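Birdie Calloway
Thread on sorting the brick collection, because a few people asked how it's going. I'll keep adding to it as I get through the colors.

1/
Background first. I bought a mixed lot of used building bricks at a church sale in September. Three grocery bags, tied shut, no idea what was in them. I paid more than I meant to and carried them home in two trips.

2/
I've been sorting by color first and by shape second. I know plenty of people do it the other way around and say it's faster to find a part by shape. They may be right. For a used lot I want to see the colors side by side, so I can pull the faded pieces before they get mixed in with the good ones.

3/
Order so far: white, black, gray, yellow, then orange. Red and blue are last because there's the most of them. White took the longest. Half of it had yellowed and I had to decide how yellow was too yellow.

4/
Washing comes before sorting. Mesh bag, bowl of lukewarm water, a little dish soap, swish, rinse twice, lay out on a towel overnight. Don't put them in the dishwasher. I did that once years ago with a batch of flat plates and they came out bent.

5/
A reader asked about brand mixing. Yes, the lot is mixed. There's a fair amount of Fornau in there, which fits everything else fine but has a looser grip. The Plurkwood pieces are tighter and a bit glossier. I keep them together by color for now and will split the brands later, if I have the patience.

6/
Orange is the color I was looking forward to. I have a half-built model of a grain elevator with a loading shed, and the shed roof is orange. The plan calls for 96 of the ordinary 2x4s plus small pieces for the trim.

7/
For anyone starting out: sort in a tray with a low edge. I used to work out of deep tubs and you end up digging, and the small parts all go to the bottom. In a tray you can spread the pile thin and see what you've got. Pick a tray in a color that isn't the color you're sorting. Orange on blue is very easy on the eyes.
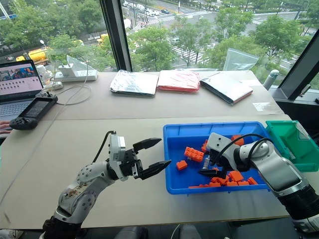
8/
The big ones come out first, then the small ones, then whatever is left gets tipped into a bin and looked at again another time. I don't try to finish a color in one sitting. After an hour or so I start putting things in the wrong pile.

9/
Final count on orange after washing and pulling the bad ones: 340 pieces, all shapes. Of those, 111 are 2x4s, so the roof is covered with some to spare. I was ready to order more and now I don't have to.

10/
The bad ones, for the record: chewed corners, a few with marker on them, and several with a white haze that doesn't come off. I tried a soft toothbrush and baking soda on the haze. No change. Those go in the filler bag – they're fine inside a wall where they won't show.

11/
Someone suggested peroxide and sunlight for the yellowed whites. I've read mixed things about that and I haven't tried it on this lot. If you have, tell me how they held up after a year or two. The before and after pictures always look great but I never see one from later on.

12/
Storage. Sorted colors go into zip bags, then the bags go upright in a drawer with a paper label taped on. I looked at the Tronberg cabinets with the little clear drawers and they're nice, but I would need three of them and I don't have the wall. Bags are cheap and you can squeeze the air out.

13/
Label both sides of the bag. I labeled one side of the grays and spent a whole evening turning bags around.

14/
Light and dark gray, by the way, should be done in daylight. Same with the two browns. Under my kitchen bulb they look identical and I had to redo that whole group the next morning.

15/
To the person who asked about the grain elevator plan: it's adapted from a set of instructions I got from a member of the Mbeki builders' group. I changed the footprint and made the shed 2 studs wider so the truck fits. I'll ask before sharing the file, as it's mostly their work.

16/
Next up is red. That's two full grocery bags by itself. I'm going to wash it in four batches and let each one dry properly – last time I bagged some of the yellow while it was still damp and had to take it all out again.

17/
If you have spare orange slopes, the shallow kind, I'm short on those and can trade 2x4s for them. Send me a message with what you've got. I also have far more black axles than I will ever use.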